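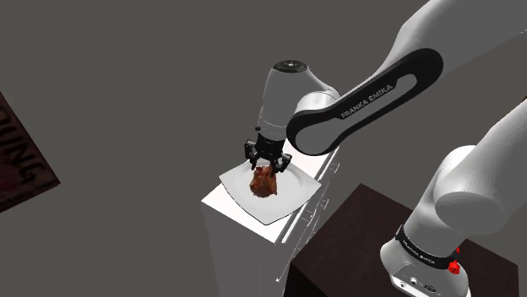 Introdução à Ciência Política
Apontamentos da aula 8: sistemas eleitorais e a conversão de votos em mandatos
Docente: Dwynwen Craddock
Versão revista em 16 de julho de 2022

Antes de começar: quem faltou à aula 7 deve ler primeiro o capítulo sobre partidos. A aula 8 parte do princípio de que toda a gente sabe o que é um círculo eleitoral, princípio que o último teste desmentiu com algum vigor.

1. O problema

Os eleitores votam, o parlamento tem um número fixo de lugares e é preciso passar de uma coisa à outra. Os lugares não se dividem em fatias, por muito que certos deputados pareçam comparecer só em parte. Todo o sistema eleitoral é, portanto, uma regra de arredondamento com consequências políticas. A escolha da regra costuma caber a quem ganhou com a regra anterior, o que explica a raridade das reformas.

2. Sistemas maioritários

Na maioria simples em círculos uninominais, ganha quem tiver mais um voto do que o segundo classificado. Os votos nos restantes candidatos não elegem ninguém. Vantagens habituais: simplicidade, um deputado com nome e cara, governos de um só partido. Desvantagem habitual: um partido pode ficar em segundo lugar em todo o país e chegar ao parlamento num táxi.

Na maioria a duas voltas, se ninguém passar dos 50% realiza-se uma segunda votação. Diz-se que na primeira volta se escolhe e na segunda se elimina. Convém não citar isto no exame como se fosse uma definição.

3. Representação proporcional: o método de Hondt

Procedimento: dividem-se os votos de cada lista por 1, 2, 3 e assim sucessivamente; ordenam-se os quocientes do maior para o menor; atribuem-se os mandatos aos quocientes mais altos até se esgotarem os lugares.

Exercício resolvido. O município de Kesetano elege 8 vereadores. Votos válidos: 539.

Lista Erkomix: 260 votos
Lista Geagea: 170 votos
Lista Handach: 109 votos

Quocientes da Erkomix: 260; 130; 86,67; 65; 52
Quocientes da Geagea: 170; 85; 56,67; 42,5
Quocientes da Handach: 109; 54,5; 36,33

Os oito maiores, por ordem: 260, 170, 130, 109, 86,67, 85, 65 e 56,67.
Resultado: Erkomix 4, Geagea 3, Handach 1.

Repare-se que a Handach tem 20,2% dos votos e 12,5% dos lugares. O seu segundo quociente, 54,5, perde para o terceiro da Geagea por pouco mais de dois pontos. Para casa: refazer as contas com o método de Sainte-Laguë (divisores 1, 3, 5, 7) e verificar quem fica com o último mandato. A Handach vai gostar.

4. Magnitude e cláusula-barreira

Quanto menos lugares tem o círculo, menos proporcional é o resultado, seja qual for a fórmula. Um círculo de 2 deputados com método de Hondt é proporcional no mesmo sentido em que uma poça é navegável. A cláusula-barreira exclui as listas abaixo de certa percentagem e é defendida em nome da estabilidade, em geral por quem já lá está dentro.

5. Duverger

A maioria simples tende a favorecer o bipartidarismo por dois efeitos: o mecânico (a fórmula castiga os pequenos) e o psicológico (o eleitor percebe isso e vota útil). Distinguir os dois no teste. «O efeito é psicomecânico» foi uma resposta dada em novembro e não teve cotação.

Para a próxima aula: trazer calculadora. O telemóvel serve, desde que esteja a ser usado como calculadora.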